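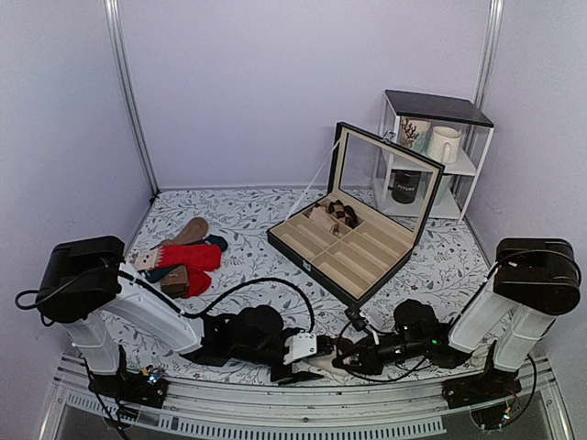 4. Reforma policial e tecnologia: o que os anúncios não demonstram

4.1 A promessa da modernização

A literatura sobre reforma das forças de segurança tende a tratar o anúncio de modernização como um primeiro passo da própria reforma. Temos dúvidas quanto a essa leitura. Nos quatro anos de documentos que reunimos sobre o distrito de Nadby, a palavra "modernização" aparece em quase todos os comunicados do governo distrital, mas raramente acompanhada de um calendário, de uma dotação ou do nome de uma unidade responsável pela execução. O vocabulário é estável e os compromissos mudam de um texto para o outro.

O plano apresentado em 26 de março de 2018 ilustra bem o problema. Previa a reorganização dos postos rurais, um sistema central de registo de ocorrências e a formação de 3.000 agentes em técnicas de patrulhamento comunitário. O texto não dizia quantos agentes já tinham recebido formação semelhante no programa anterior, nem o que se entendia por formação concluída. Edet, num relatório de circulação restrita que consultámos com autorização do autor, observa que a mesma rubrica foi usada para cursos de duas semanas e para sessões de uma tarde. Somar umas e outras produz um total impressionante e pouco informativo.

4.2 Os intermediários locais

Uma segunda suposição corrente é a de que a inclusão das chefias tradicionais na consulta melhora, por si, a recolha de informação sobre raptos, roubo de gado e conflitos de terra. É plausível que assim seja em certos casos. Os dados de que dispomos não chegam para o afirmar em geral, e os estudos que o afirmam apoiam-se quase sempre em entrevistas com os próprios participantes nas reuniões, que têm interesse evidente em declarar úteis as consultas a que foram convidados.

Entrevistámos oito chefes de aldeia do vale de Rovholm. Cinco disseram ter comunicado incidentes à polícia no ano anterior; apenas dois se lembravam de ter recebido qualquer resposta. Não retiramos destes números mais do que eles permitem: a amostra é pequena, foi obtida por indicação sucessiva e exclui as aldeias a leste do rio, onde não conseguimos chegar durante a estação das chuvas. Ainda assim, a diferença entre comunicar e obter resposta surge nas nossas notas de campo com uma regularidade que os relatórios oficiais não registam. Um dos entrevistados guardava cópias carimbadas das cartas que enviara ao comando e pediu-nos que anotássemos as datas. Assim fizemos, e nenhuma delas consta do livro de entradas que nos foi mostrado em Carell.

Pode objetar-se que o livro de entradas é um instrumento imperfeito e que muitas comunicações seguem por telefone. A objeção é justa, mas enfraquece também a posição de quem a levanta: se as comunicações relevantes não ficam escritas, não se percebe com que base o comando distrital declara que o tempo de resposta diminuiu.

4.3 Equipamento e desempenho

O caso do equipamento merece atenção separada. O acordo com a empresa Van Dusen para fornecimento de rádios e de um centro de despacho foi apresentado como prova de que a reforma tinha entrado em fase material. A documentação do acordo descreve as entregas com minúcia e quase nada diz sobre manutenção, cobertura de rede ou pessoal de turno. Quando visitámos o comando de Carell, em novembro, o oficial de serviço explicou-nos que as ocorrências continuavam a ser transmitidas por telemóvel pessoal, à custa dos agentes. Não pudemos verificar se a situação era idêntica nos restantes comandos, e o ministério não respondeu aos nossos pedidos de esclarecimento.

Musa Edet defende uma interpretação mais generosa do que a nossa. No seu entender, o investimento em equipamento tem efeitos tardios, que uma observação de dois anos não capta, e a crítica precoce arrisca-se a alimentar o abandono de programas ainda imaturos. Reconhecemos o risco. Falta, porém, que os defensores desta tese indiquem que resultado, e em que prazo, os levaria a concluir que o programa falhou. Enquanto esse critério não for enunciado, o argumento do efeito tardio protege qualquer despesa.

4.4 Limites da comparação

A comparação com reformas noutros países, frequente nos documentos preparatórios, parece-nos a parte mais frágil de toda a argumentação oficial. Os casos escolhidos são os que correram bem, e a escolha não é justificada. Faltam também elementos elementares sobre a dimensão das forças, a densidade dos postos e a relação com os tribunais de primeira instância, sem os quais não sabemos o que está a ser comparado. Nas poucas passagens em que se citam descidas da criminalidade, não se distingue entre crimes cometidos e crimes participados, distinção que numa região com baixa confiança na polícia pode inverter o sentido do resultado.

A secção seguinte examina as despesas executadas por rubrica, na medida em que os mapas publicados o permitem. Os valores relativos a combustível e a ajudas de custo foram agregados pelo ministério a partir do segundo ano, pelo que a série é apresentada com essa quebra assinalada.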